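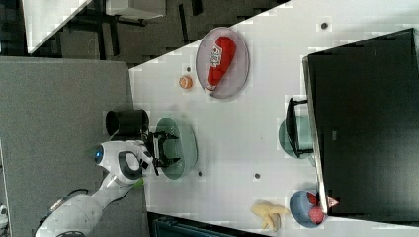 FOR RELEASE IN AUGUST

Dewulf Shrinks Its Ketchup, Admits It

GASUVGATE – Dewulf, the family-owned condiment maker, said today that its standard ketchup bottle will go from 540 grams to 520 and that the price will stay where it is. The company is aware of what this is usually called and will be printing it on the label.

Starting this month, every bottle of the smaller size leaves the plant with a line of type under the brand name: "20 grams less than before. Same price. Sorry." The wording will stay on for a full year, by which time the company expects most shoppers to have finished being annoyed.

"We looked at what other people do, and mostly they make the bottom of the bottle curve inward and hope," said Hanneke Baert, managing director of Dewulf. "Our customers have kitchen scales. Several of them have written to us about their kitchen scales."

Tomato paste, sugar and freight have all gone up since the last price change. Dewulf put three choices to its regular buyers in the spring: pay more, get less, or accept a thinner sauce. Of the 3153 people who sent back the form, almost 3000 ruled out the thinner sauce, many of them in capital letters. Getting less narrowly beat paying more. A handful wrote in a fourth choice, which was that Dewulf should earn less money, and the board has noted it.

The recipe does not change. Neither does the cap, despite a steady stream of mail on that subject.

Rinix, the grocery chain that carries Dewulf in all its stores, will put a matching notice on the shelf edge. "Our legal people asked whether a supplier was allowed to apologize on the front of the pack," said Constanza Espinoza, head of dry goods at Rinix. "They couldn't find a rule against it. I don't think anyone had tried."

Restaurant-size tubs and the Zoltus hot ketchup line keep their current weights until next year, when there may be another press release.

Stores may sell remaining bottles of the larger size until stock runs out. Dewulf asks shoppers to leave some for others.

Press contact: Dewulf front office, Gasuvgate, mornings only.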